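Why I gave up on the Leditz finale, and then went back

I stopped watching Leditz with one episode to go. I had kept up with it every week, I liked the cast, and then the break-up of the lead couple hit the gossip pages and I found I couldn't watch the two of them on screen without thinking of it.

It was Yaryna Vasylenko I felt for. She plays the older sister, Jadik, and has fewer lines than anyone else in the main cast. For most of September the only questions she got were about her co-stars. I listened to a radio interview with her that ran to 78 minutes with the music left in, and the part she had spent a year on came up once, near the end. She was polite about it. I would not have been.

I have read celebrity news since I was at school and I'm not going to pretend I'm above it. I know who has sold a house and who wasn't at whose wedding. But I used to keep it apart from the work. You read the magazine on the bus, then you went to the cinema and forgot it. Now it all comes through the same phone, often while the programme is still on. 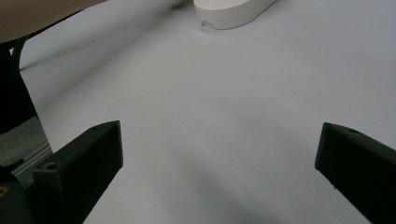 Liudmyla Lysenko wrote a column on this that I've gone back to a few times. Her view is that actors are now paid partly to be talked about, so they can't complain when the talk gets away from them. I agree with the first half. The leads had 5 joint magazine covers before the first episode went out, and somebody planned those. Yaryna wasn't on any of them, though, and she got the same questions.

The column had over 400 comments when I last looked. Most were about whether the ring in the airport photos was the same ring as before. I read far more of them than I needed to.

Anyway, I watched the finale last night, a good while after everyone else. The ballroom part set in 1778 is too long and the wigs are poor. The kitchen argument between the sisters is the best thing in the whole series - Yaryna does most of it with her back half turned, and you can still tell exactly when she decides to leave. I haven't seen a single headline about it.

She's in Mansour next, as the doctor's wife, which sounds like another small part. I've set it to record. I've also muted both the leads' names on my phone, and so far I've only unmuted them once.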